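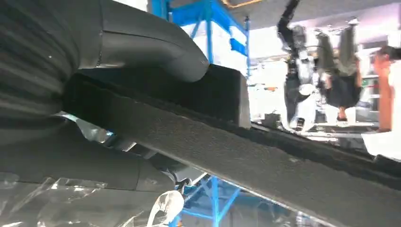 A dark strip with a speckled surface at Judik's Celthorpe shop.

CELTHORPE, 9 March 2026. Parts supplier Judik says its new fitting shop will cut the time needed to join black parts to stamped metal panels from 46 minutes to 30. The company has released no test results, and its announcement leaves open when the clock starts.

Judik plans to move the work over from its older site on McAlister Road by October. Its main customer, Flasitz, has signed up for two panel designs. A third is "under discussion," according to the announcement, a phrase Judik also used last year.

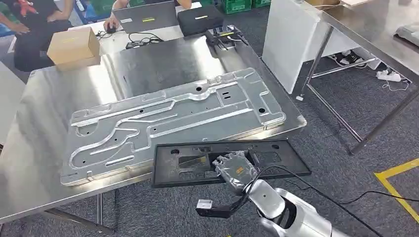 A stamped metal panel lies on a stainless steel worktable, with a black frame held near its front edge.

The company credits most of the promised savings to a new table layout and fewer trips for parts. Both sound sensible. Neither would obviously take 16 minutes off a job, and Judik did not answer a written question on how it got the figure. 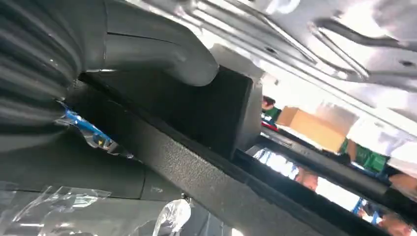

Fit is the harder issue. Flasitz sent back panels from the McAlister Road site last year over holes that did not line up, and Judik says the new shop has solved that. The announcement offers no measurements. A panel with ridges, recessed channels and small round holes like those near its middle and right side leaves plenty to check, and a faster job is worth little if the customer sends the part back. 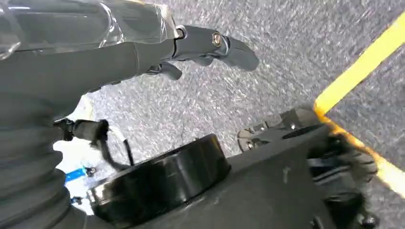 Yellow tape crosses the speckled carpet in the shop.

Judik also calls the Celthorpe shop "production ready." It would not say how many finished panels have shipped from there. Flasitz declined to comment on the 30-minute target.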